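Skerkell cell -- bench log
27th August

Good day on the Skerkell cell, and I want to get it all down before I forget which bolt was which. The job was the service we've been putting off since June: check both arms on the front rail, redo the cable runs, re-zero, then run the brick sort until something complained.

Started with the rail. Both base plates come off the extrusion easily enough if you slide the T-nuts along instead of fighting them from above. The left plate had crept a hair towards the centre, so I pushed it back to the scribe line and nipped everything up in two passes. Right plate was fine. I left the red supply wires connected the whole time (power off at the wall, obviously) and just kept the slack out from under my elbow.

Then the purple cables, my favourite part of this cell and also the part that eats the most time! The trick is leaving a proper loop wherever the arm folds. Too tight and the wrist starts dropping its connection at full reach, too loose and it hooks on the tray. I moved each arm by hand through its whole range before committing to the ties.

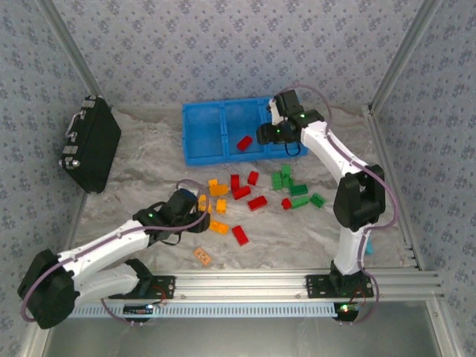 Both arms out over the bricks, blue tray at the back, purple runs looping along each arm.

The left loop arches a good way over the gripper and I'm leaving it like that for now. The black one hanging under it is next on the list -- I'd like to try a short sleeve from the Pacheco offcuts box and see if it holds its shape.

Re-zero went smoothly. Joint offsets are written to the controller and copied to the shared folder. For anyone doing this next time, the left elbow came up at 2,156 and the right at 655, raw encoder counts, arms parked. If you get something wildly different, check that you're parked properly before you touch anything in the config. I lost half a morning to that last time.

Wrist cameras

This was the fun bit. I wiped both lenses and brought up the live view to check where the fingers sit. What I'm after is both fingertips in the bottom corners, the same amount of yellow on each side, and a clear patch of floor in the gap. If one finger creeps in further than the other, the bracket has twisted and the pick point will be off to that side.

Focus matters less than I used to think. The floor goes a touch soft with the tray in view and the Arer script still finds the studs. Green on blue was my big worry when we picked this tray and I'm so pleased with how well they separate, even with the bricks heaped over each other up against the side.
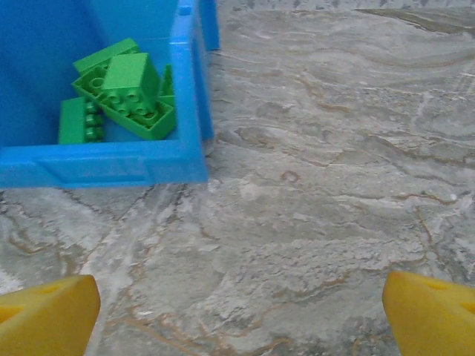
Fingers and floor pattern

I'm still on the yellow Gustex fingers, the ones with the triangular cutouts. I went over them with a torch looking for whitening at the corners of the triangles, which is where the old set let go. Nothing! Snugged the finger screws and put a dab of paint on each head so we can see if they walk.

The marbled floor sheet is worth keeping too. I had a plain grey one in here before and it made the detector look better than it was. With all those streaks it has to work for its living, and the orange-yellow bricks are the best test because they're nearly the same colour as the fingers. I set the colour threshold with the fingers spread wide and a couple of those bricks in view, then masked off the bottom corners so it stops trying to pick up its own hand.
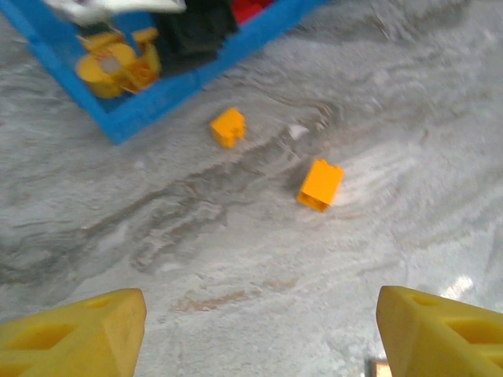 Wrist view, fingers open, two orange-yellow bricks on the floor beyond them.

With the mask in, I ran 60 cycles. Two faults, both the left arm, both grip timeouts on bricks leaning at an angle. I've lengthened the close timeout slightly and will rerun before changing anything else.

Still to do:
Sleeve for the left gripper loop.
Label the two boards under the rail, left and right.
Check the paint dabs on the finger screws after the next long run.
Save the new mask under its own name so the old one is there to go back to.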